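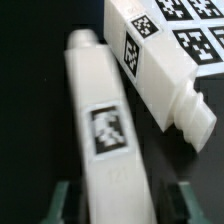 Larysa Tkachenko wrote in to ask whether she ought to scrub out her bee hotel with soap now that spring's here, and please don't, my dear! A dry bottle brush does nicely for the empty tubes – leave any that are still plugged with mud, as there may be a mason bee asleep behind it. I do mine in February, at the kitchen table with newspaper down, and then back it goes on the sunny wall, almost 2 metres up and tipped forward a touch so the rain runs off.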